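Section 4. Setting Up the Tabletop Display

4.1 Scope

Section 4 covers placement and assembly of the Sindgate wire mesh enclosure and arrangement of the produce basket that stands in front of it. It applies to displays set on a flat table against a wall. For shelving installations, refer to Section 6. For outdoor stalls, refer to the supplement issued with the Gororell canopy.

Staff assigned to display work should read the whole section before unpacking. Questions concerning missing parts are to be directed to the supply desk and the delivery slip kept until the desk has replied.

4.2 Parts Required

Mesh panels, black: left side, right side, back
Floor panel, light wood
Corner clips, 9 (one is a spare)
Basket, yellow plastic, with lattice base
Display fruit, as listed on the display plan
Soft cloth and mild soap

Note: Corner clips from the older Bekura kit are similar in appearance but do not close fully on Sindgate panels. Do not mix the two.

4.3 Preparing the Table

1. Clear the tabletop of papers, packaging, and tools.

2. Wipe the surface with a damp cloth and mild soap. Dry it with a second cloth.

3. Inspect the surface. Light smudges and scuffs on a white matte table are acceptable for general use. A table with chips, lifted edges, or deep scratches is to be reported and replaced before a public display.

4. Check that the table does not rock. Adjust the feet where necessary.

Caution: Do not use scouring pads, bleach, or powdered cleansers on a matte surface. They leave shiny patches that cannot be removed.

4.4 Assembling the Enclosure

1. Lay the floor panel on the table with the smoother face upward.

2. Stand the back panel along the rear edge of the floor panel. The folded ends of the wire must face outward.

3. Attach the back panel with 2 clips, one at each lower corner. Press each clip until it clicks.

4. Bring the left side panel into position and clip it to the back panel at the top and at the bottom.

5. Repeat step 4 for the right side panel.

6. Secure the front lower corner of each side panel to the floor panel with one clip.

7. Run a hand slowly along the outside of each panel and check for loose wire ends. Gloves are to be worn for this step.

8. Press down lightly on each upper corner. If a panel moves, open the nearest clip and seat it again.

The front of the enclosure remains open. No front panel is supplied with this model, and none should be improvised from spare mesh.

Caution: Do not lift the enclosure by its side panels. Support it from beneath the floor panel with both hands. Two persons are required if the enclosure has been loaded.

4.5 Positioning the Enclosure

1. Place the enclosure toward the rear of the table with the open side facing the visitor.

2. Leave space in front for the basket. The basket must rest entirely on the tabletop and must not bridge the gap between the table and the floor panel.

3. Keep both items clear of the rounded corners of the table, where sleeves and bags are most likely to catch.

4. Confirm that all lower edges of the enclosure are supported by the table.

4.6 Arranging the Basket

1. Shake out the basket and check the openings in the base for crumbs, stems, or label backing.

2. Set the basket in front of the enclosure. It may stand slightly to one side so that the wooden floor of the enclosure remains in view.

3. Place the first piece of fruit near the back rim. Red fruit is preferred for this position, as it stands out well against yellow.

4. Add further pieces according to the display plan. For the El Sherbiny plan, a single apple is sufficient and the remaining area of the basket is left open.

5. Wipe fingerprints from glossy fruit with a dry cloth.

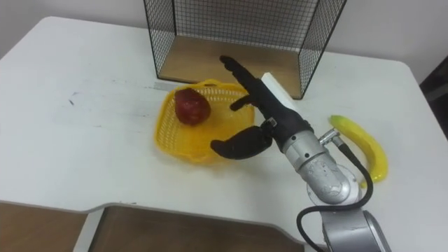 Gunther Frerichs asks whether the basket could be placed inside the enclosure once the table is needed for other work. It may, provided the basket lies flat on the floor panel and does not push against the mesh on either side. He also notes that a basket left near the front of a table tends to be moved by visitors and put back in the wrong place. Sites that have the same difficulty may mark the position with two short strips of removable tape under the rim.

4.7 Use of Real Fruit

Real fruit may be used for displays lasting one day. It must be washed, dried, and free of bruises. Remove it at closing time and wash the basket the same evening. For longer displays, use display fruit only.

Note: Keep real fruit and display fruit in separate containers. Display fruit must never be offered to visitors or placed within reach of small children without supervision.

4.8 Routine Care

Dust the mesh weekly with a dry brush, working from top to bottom. Wipe the floor panel with a barely damp cloth and dry it at once. Standing water will cause the wood to swell and the clips to loosen.

Wash the basket in warm soapy water. Do not place it in a dishwasher or near a heater.

Clips should be replaced each December, or sooner if any clip has turned white at the hinge. Replacement clips are ordered under item 13 of the parts list.

4.9 Taking Down the Display

1. Remove the fruit and the basket.

2. Open the front clips first, then the side clips, then the clips on the back panel.

3. Stack the mesh panels flat with paper between them.

4. Return all clips to the bag and close it.

5. Store the floor panel flat in a dry place.

Section 4 revised May 1, 2024.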